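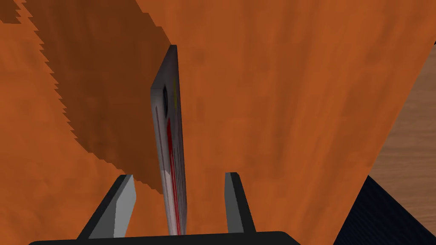 The quote from Brundholm only covers the arm and the controller, so whatever total goes on the form has to allow for fingers, a mount and a spare cable on top. That was the first comment on the shared sheet this morning, unsigned, and it is fair. I had copied the arm price straight across and left the rest blank. Corrected below.

March, 10.40

Working on the equipment plan for the second bench. The sim is running the thin-part task on the other screen, with the grey card upright between the two fingers. I want the finger question settled in sim before we pay for anything, as the finger set is the one item Brundholm won't take back once it has been fitted.

What we need to buy:

Arm and controller. Brundholm or Kostora. The Kostora arm is cheaper but the controller is a separate box and needs its own shelf. Lead time is longer too. Leaning Brundholm, not decided.

Gripper. Ukia parallel type, same as modelled. 2 units, one for the bench and one to keep in the drawer. Last year we had no spare and lost most of a fortnight to a stripped screw.

Fingers. Straight blades to start with. Bainbridge will cut them to our drawing at 317 a set, VAT not included. I would order one set, try it, and only then order the second. Their minimum order used to be 2 sets, so ring and check whether that still holds.

Mount plate. We can make this ourselves from the offcut under the mill. No cost except time.

Cables and connectors. Put down as one line. The sheet had them in two places, and I have taken out the lower one.

Things the sim won't tell us: how much the real fingers flex, how the pads wear, and whether the thin parts mark. I have put a line for replacement pads in the running costs and not in the purchase. Finance sent the form back last time when we mixed the two.

12.15

Rang Bainbridge. The minimum still applies for new drawings but not for repeats. We count as new. So both sets go on the first order, unless we use their stock blade, which is shorter. I need to run the task again with the short blade before answering. Their price is held for 31 days.

Kostora have not replied about the shelf. If nothing comes by the time the form goes in, I will leave them off.

Still to do:

Change finger length in the model and rerun.
Ask Brundholm if delivery includes the lift to the first floor. The goods door is too narrow for a full pallet.
Check the bench supply. The old compressor is on the same circuit.
Move the sheet total to the new cost code before anyone signs it.

15.30

Short blade model loaded. Left it queued behind the current job. Form not sent yet.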